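Notes for week five, Comparative Elections, Rumbridge evening class. I've typed these up from my board scribbles, so they wander the way I wander. If you missed class, read the Stinlow part twice with a pencil in your hand and you'll be fine.

## Where we left off

Last time we talked about who gets to vote and how they get on the list. This week we take the ballots as given (signed for, checked, sitting in a pile) and ask what I think is the best question in the whole course: how do you turn the pile into a winner? There's more than one respectable way to do it, and the same pile can give you different winners depending on which way you pick. I still get a little thrill out of that, and I've been teaching it for years!

Quick vocabulary, because I will use these words all night:

- **Plurality** means the most votes of anyone. It can be a long way short of half.
- **Majority** means more than half. Always ask "more than half of what?" and I'll come back to why.
- **Runoff** means a second round of voting, usually between the top two.
- **Ranked choice** (also called instant runoff) means voters put candidates in order, and the last-place candidate is dropped, round by round.
- **Exhausted ballot** means a ranked ballot with nobody left on it who's still in the race.

## The Stinlow ballots

I made up a mayor's race in a town called Stinlow so that we could fight about it without anybody's real feelings getting hurt. Four candidates, one from each of the Harbor, Orchard and Mill parties, plus an Independent. There are 3,875 valid ballots, and everybody ranked as many candidates as they cared to.

First choices came out like this:

| Candidate | First choices |
|---|---|
| Harbor | 1,482 |
| Orchard | 1,390 |
| Mill | 803 |
| Independent | 200 |

If Stinlow uses plain plurality, we can all go home. Harbor has the most, Harbor wins. It's quick, it's easy to explain on the radio, and a poll worker can post the totals on the door before midnight. Don't sneer at that. A count people can follow without a diagram is worth a lot, especially in a place where people don't trust each other much.

But look at what happened. Well over half of Stinlow wanted somebody else first. Whether that bothers you depends on what you think the other voters would have said if you'd asked them a second question, and plurality never asks.
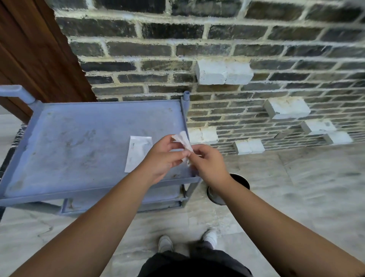

Does a candidate need more than half of the votes to win a plurality election?

A candidate only needs more votes than each of the others. In Stinlow, Harbor would win with 1,482 out of 3,875, even though a majority would take 1,938.

## Running the rounds

Okay, now the same ballots, ranked choice rules. Nobody is over 1,938, so we drop the last-place candidate, the Independent, and go look at the second choices on those ballots. 90 of them go to Mill, 60 to Orchard, 30 to Harbor, and the remaining 20 have no second choice marked, so they're exhausted.

| | Round 1 | Change | Round 2 |
|---|---|---|---|
| Harbor | 1,482 | +30 | 1,512 |
| Orchard | 1,390 | +60 | 1,450 |
| Mill | 803 | +90 | 893 |
| Independent | 200 | out | – |
| Exhausted | 0 | +20 | 20 |

Still no majority. Mill is now last, so Mill goes. Be careful at this step, it's where half the class went wrong last year: the 893 ballots in Mill's pile are not all the same kind. Most put Mill first. But 90 of them put the Independent first and Mill second, so for those you're reading the *third* choice. And if a Mill voter's second choice was the Independent, you skip right over it, the Independent is gone, and you read the next name down.

When you've done all that, 490 ballots move to Orchard, 283 move to Harbor, and 120 are exhausted.

| | Round 2 | Change | Round 3 |
|---|---|---|---|
| Harbor | 1,512 | +283 | 1,795 |
| Orchard | 1,450 | +490 | 1,940 |
| Mill | 893 | out | – |
| Exhausted | 20 | +120 | 140 |

Orchard wins! Same voters, same pieces of paper, different mayor.

Check your arithmetic by adding down the column every single round, exhausted ballots included. It has to come to 3,875 every time. If it doesn't, you've lost a ballot or invented one, and on a homework set that's a couple of points but in a real counting room it's a very long night.

## More than half of what?

I promised I'd come back to this. Orchard finished with 1,940. That clears half of all 3,875 valid ballots, but only by a whisker. If three more of Orchard's late arrivals had left their lower rankings blank, Orchard would have finished with 1,937, still well ahead of Harbor and still the winner under the usual rules, but with less than half of the ballots that were cast.

The usual rule measures the majority against the ballots *still in play* in the final round. Here that's 3,735, so more than half is 1,868. Supporters of ranked choice like to say it "guarantees a majority winner," and you should always ask them which majority they mean. Opponents like to say exhausted ballots were "thrown away," and you should push back on that too. Those ballots were counted in every round where they had a preference to count. A voter who stays home for a second-round runoff has done much the same thing, and we don't usually say their first ballot was thrown away. 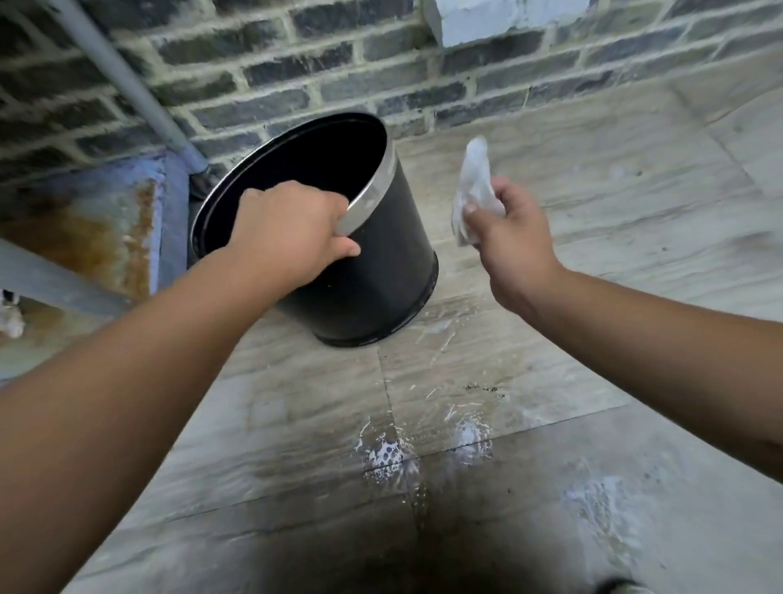
You'll also see places that limit how many names a voter can rank. Three is a popular number. The shorter the list, the more exhausted ballots you get when the field is crowded, and it hits the people who like long-shot candidates hardest. If you're reading a report on an election and the exhausted number looks big, go find out what the ranking limit was before you blame the voters for being lazy.

## What about just voting twice?

A two-round runoff takes the top two, Harbor and Orchard, and brings everybody back in a few weeks. Would Orchard win that as well? Maybe. We can't tell from the ballots we have, and that's a real difference between the systems. In those few weeks Mill's candidate can endorse somebody, there can be a debate, somebody can say something dumb at a county fair. Voters get a cleaner choice and time to think about it. They also have to show up again, and plenty don't.

Paloma Fitzsimmons asked a great question in class, which was whether the second-round voters are even the same people. Not necessarily! Some first-round voters skip the second, and some who skipped the first turn out for the second because now it feels close. So when you compare totals between rounds, please don't write "Orchard picked up Mill's voters" as if you'd followed them to the booth. With ranked ballots you can trace the transfers. With two separate votes you need a survey, and you need to say so.

## The squeezed middle

One more, and it's the one that gets people arguing in the parking lot. Take a smaller town, Pendon, with exactly 1,000 voters and three candidates: Left, Center and Right.

- 400 voters rank Left, then Center, then Right.
- 350 voters rank Right, then Center, then Left.
- 125 voters rank Center, then Left, then Right.
- 125 voters rank Center, then Right, then Left.

Center has 250 first choices, so Center is dropped first. Left picks up 125, Right picks up 125, and Left wins 525 to 475. Fine.

Now ignore the rounds and match them up two at a time. Center against Left: Center gets its own 250 plus all 350 Right voters, so 600 to 400. Center against Right: 250 plus the 400 Left voters, so 650 to 350. Center would beat either of the others head to head, and Center went out first!

A candidate who beats every other candidate one on one is called a **Condorcet winner**. Plurality can miss that person, and so can a two-round runoff and so can ranked choice, as you just saw. Some people think this is a terrible flaw. Others say a candidate who is hardly anyone's favorite shouldn't be mayor just for being everyone's second pick. I go back and forth, and I'll take whichever side you don't.

Careful, though: there isn't always a Condorcet winner. You can get a circle where A beats B, B beats C and C beats A. The Strickland problem set has one of those in it and I'm not telling you which question.

## For next week

1. Redo the Stinlow count assuming voters could rank only two candidates. Some of the ballots that moved in round 3 will now be exhausted. You won't have enough information to get an exact final score, so tell me what you *can* say. How many ballots are certain to be exhausted in the final round, and who do you know them to have ranked?
2. Change the fewest Pendon ballots you can so that Center survives the first round. Who wins then? Show the rounds.
3. Write one page to an imaginary town clerk recommending a counting method. Say what it costs, who has to be trained, and what the losing side is likely to complain about. I grade this one on whether a busy person could use it.

For the first one, start with the 90 ballots that went Independent then Mill. If you get those right the rest comes along. Tables are welcome, typed or by hand, and please put your exhausted row at the bottom so that I can check everybody's the same way.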